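Lecture 9: Grasp selection in cluttered bins

Course notes, Flunalik robotics module. Revised 2026-08-22. 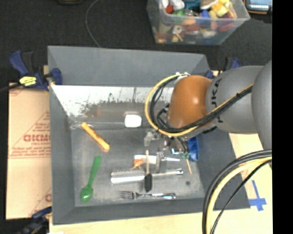
Last time we treated a single object on a flat surface. In a bin, the best grasp on an object taken alone may be out of reach, either through contact with a neighbour or through contact between the wrist and a side wall. The planner must score the object and its surroundings together.

9.1 Candidate generation

The Grisance method samples grasps directly from the depth map. Each candidate is a position, an approach direction and an opening width. Candidates are dropped if the swept volume of the fingers meets the wall model. Objects are not segmented first. Thin items which cross one another, such as a fork and a stick, are often merged by segmentation, and the error carries through to the grasp.

9.2 Scoring

Let q be the predicted chance of a successful lift and c the clearance to the nearest wall. Candidates are ranked on

s = q - k exp(-c/d)

with k and d fitted on held-out trials. Shiny metal gives missing depth values. These are left as missing and passed to the network as a mask. Filling them by interpolation tends to produce false surfaces just above the bin floor.

9.3 Result

The Darkusari trial set holds 476 attempts over 40 objects. Failures were sorted by cause. Flat cutlery lying against the floor was the largest group, followed by items standing against a wall. Removing the wall term raised the number of wall contacts but left the lift rate on central items unchanged.

9.4 Limits

The score is greedy. It takes no account of how a lift disturbs the remaining items. Sowerby's pushing step, covered in Lecture 11, deals with part of this.

Exercise. Show that for large c the ranking depends on q alone. What happens as d tends to zero?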